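Finish for a maple table

jilitz771
Top is sanded to 220. Oil or water-based poly? Kids eat at it every day.

numcombe_shop
Poly, three coats. Oil needs redoing every year.
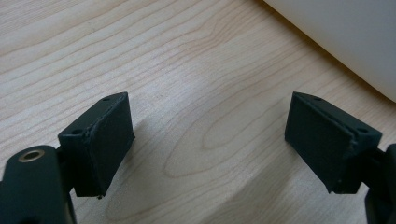 Replies (11)

plainsawn13
Disagree. I oiled ours 9 years ago and patch spots as they show up. With poly you end up sanding the whole top.

numcombe_shop
Patching is fine if you keep up with it. Most people don't.

jilitz771
Does poly turn yellow?

plainsawn13
Oil-based does. Water-based stays pretty clear. I still say oil.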